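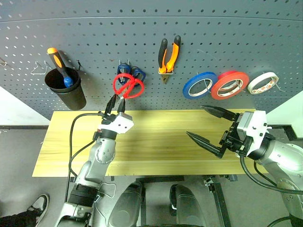
2020-10-12

I finished the pegboard over the bench last week, or finished it as much as I expect to. A couple of people asked about it after I mentioned it in the post on the back room shelves, so I am writing down what I did, what it cost where I remember, and what I would change.

The back room is long and narrow and faces north. When we moved to Stokcombe it had a freezer in it and a lot of paint left by the people before us. I have used it as a workroom for four years. For most of that time the tools lived in two drawers and a shoebox, and the tape lived wherever I had last used it. I bought the same roll of blue tape three times in one spring. That was more or less the start of this.

The board

I looked at the brown hardboard kind first. It is cheap and you can cut it with a handsaw, but I had it in my last place and the holes wore out where I moved the hooks a lot. Once a hole goes soft the hook comes out along with the tool every time. I didn't want to do that again, so I went with gray panels from Tosdale, the hardware store out past the rail bridge. They had them in white, gray and a green I didn't care for. Gray doesn't show finger marks much and the colored handles are easy to find against it.

With the panels, a bag of mixed hooks and a cup holder I paid 60 dollars. The hooks were more than I thought they would be. The bag was the big one and I have used maybe a third of it.

Putting it up

The wall is old plaster over lath and it is not flat. I held a long level against it and there was a dip in the middle that I could get a finger behind. If I had screwed the panels right to the wall they would have followed the dip, and the hooks need clearance behind the board anyway.

I put up strips of pine first, running across, screwed into the studs. Finding the studs took most of an evening. My stud finder beeps at everything in this house, including places where I later drilled and found nothing. In the end I used a magnet on a string and looked for the lath nails. Where the nails line up top to bottom, there is a stud. It's slow but it was right every time.

Behind the strips at the dip I used cedar shims, two in one spot and three in another, until the level sat flat. Then the panels went on with pan head screws and washers. I left the screws a little loose until everything was up, then went back and tightened them from the middle outward. The holes have to line up where two panels meet or the hooks that span the joint won't go in. I used two bolts pushed through neighboring holes as pins while I tightened, and pulled them afterward.

I set the bottom of the board low over the bench. My first idea was to leave a foot and a half of bare wall for stacking things against, and I am glad I didn't. Things stacked against a wall stay there. With the tools hanging low I can reach all of it sitting down, and I sit for most of what I do back there.

The bench top

The top is wood, pale, with the grain running the long way. It came from Sarkar, a lumber yard that sells short lots and offcuts on the county road. I gave it two coats of a water-based finish and sanded lightly between them. I had a darker oil on hand and tried it on the underside, and it made the room feel smaller, so I left that on the underside where I don't have to look at it.

A pale top is useful for small parts. I used to lose black screws on the old one, which was a door painted dark brown. It does show pencil and glue. I keep a piece of cardboard behind the bench for gluing and I remember to use it about half the time.

What went on the board

I started by hanging everything I owned. It looked good for a day. Then I noticed I was reaching past things I never use to get to things I use constantly, and I took it all down again.

The second time I did it differently. I put everything in a bin on the floor and only hung a thing after I had gone to the bin for it twice. It took three weeks. What ended up in the middle of the board is a short list: scissors, pliers, a screwdriver and tape.

There are two pairs of scissors, one with dark blue handles and one with red. The blue pair is for paper and fabric. The red pair is for everything else, which means tape, string, plastic packaging and sandpaper. They were in the same drawer before and I could not keep them straight, and the blue ones got gummed up with tape adhesive. The blue pair hangs higher and the red pair below it. The red ones come to hand first, and they are the ones I want nine times out of ten. Since doing that I haven't cut tape with the good pair once.

The pliers are the orange-and-black ones and they hang straight down, jaws at the bottom, in a little metal holder clipped to the board. I tried them on a plain hook first, over one handle, and they swung and knocked into the scissors. The holder fixed it. If you have one tool that you put back carelessly, give it a holder and not a hook.

The screwdriver stands in the black cup. It has an orange-and-black handle with a blue ring near the bottom. The cup was meant for pencils and I thought I would fill it, but I found that if there are six things in the cup I have to take out three of them to see what I have. For now the screwdriver has it to itself and the pencils are in a can on the windowsill.

Tape

I hang tape in a row at the right, each roll on its own peg: blue, red, then a white one with a small orange-and-black print. The blue and the red sit close enough that they overlap a bit. I could move one peg over by a hole and I keep not doing it.

I went back and forth on whether to use a dowel across two brackets instead, the way people do for gift ribbon. A dowel holds more rolls, but to change the one in the middle you have to slide the others off. With pegs you lift off the roll you want and take it with you, and I take the tape with me more than I cut it at the bench. If I were wrapping parcels all day I would do the dowel.

My one complaint about pegs is the loose ends. The tape tail hangs down and picks up dust, and then the first inch is no good. You can fold the end under on itself to make a tab. I do that when I think of it.

Empty hooks

I left a few hooks with nothing on them, toward the left side near the cup. One is a wire loop that used to hold a tape measure until I started keeping the tape measure in my coat. I haven't taken it down. It is handy to have somewhere to put a thing for ten minutes, like a roll of wire or my keys, and a bare hook does that better than the bench does.

The rest of the bin

What was left in the bin after three weeks got sorted in one afternoon. The duplicates went to the tool library in Tirketstead, which takes hand tools in working order. Mostly they wanted hammers, and I had two to give. The things I use once or twice a year (the tile nippers, the big clamps, a plumbing wrench) are in one of the old drawers with a label on the front. The other drawer is empty and I am trying to leave it that way, though there are already some batteries in it.

There was also a coffee can of screws and washers, all mixed. I weighed the washers out of curiosity and there were 426 grams of just washers. I don't know where they came from. I used eight of them on the pegboard and the can looks the same.

Things I would change

I would buy fewer hooks and get better ones. The light wire kind lift out when you take a tool off in a hurry. You can put a dab of hot glue behind them or use the little plastic locks, and I have done both, but the heavier hooks stay put without any help. I bought some 40 more of the heavier kind in August and have been swapping them in as the others annoy me.

I would run power to the wall before putting the board up. As it is, the cord for the lamp comes over the end of the bench, and I have to lift it out of the way to sweep.

I would also have painted behind the board. You can see the old wall color through the holes if the light is low and you are looking for it. I was in a hurry to be done and it is too much work to take down now.

I drew around a couple of the tools in pencil to see if I wanted outlines, and I didn't like it. It made me feel I couldn't move anything. I rubbed them out with an eraser and a damp rag and it came off the gray without trouble.

Next up is the other end of the room, where the shelves are sagging under the paint cans. I have been putting that off since March. The county takes old latex if you dry it out with cat litter first, and I have two bags of litter in the hall and no cat, so I should get on with it before it rains again.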